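Print this page | E-mail this page

Skitent

Skitent is a method for teaching a robot arm to take apart desktop computers from recorded demonstrations. It was developed at the Kinent laboratory in Ritchie and first described in July. The method is meant for repair and recycling work, where computers arrive in many layouts and a fixed program for each one would take too long to write.

Method

A person guides the arm through a short task, such as approaching a processor socket or reaching for a memory slot. Each recording joins the arm's joint positions with video from a small camera at the wrist and from fixed cameras beside the work area. The wrist view supplies fine detail close to the parts. The training set holds 900 recordings, made on 244 computers.
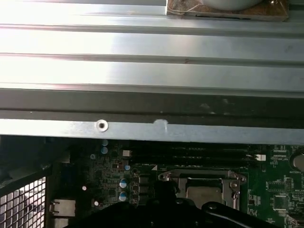

Plestix, a parts recovery firm that tried an early version, objected that screws matter more than sockets in its line of work, and that a system unable to deal with a stripped screw would still need a person at every bench. The Kinent group agreed in its reply and listed screws as an open problem.

The learned model does not plan a whole teardown. It predicts a short run of arm movements, carries out the first part, and then looks again. This lets it correct small errors in position - a case that has shifted on the bench, for instance - before the gripper reaches the board. A separate force limit stops the arm if it meets more resistance than was recorded in the demonstrations.

Results

In the published tests the model was given six tasks on computers left out of training. It did best at approach tasks and worst at releasing small levers, where errors of around 3 millimeters were enough to miss the part.

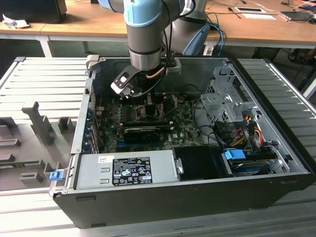

Side cameras were found to matter most when the arm had to enter a case from above. At the wrist, the camera sees little of the arm itself and cannot judge how near the upper joints are to a wall or drive cage. A side view takes in the arm, the open case and the parts around the board together. With the gripper just over the processor area, as it is here, the drive cage and the loop of colored wires are both in sight of the fixed camera. Models trained on the wrist view alone touched the case more often and had to be stopped by the force limit.

Limits

Skitent has been tested only on desktop cases lying on their side. Laptops and rack servers were left out of the study. Loose cables remain difficult, as their shape differs from one machine to the next.

Contact Us | Copyright Ritchie Technical Reference | Back to top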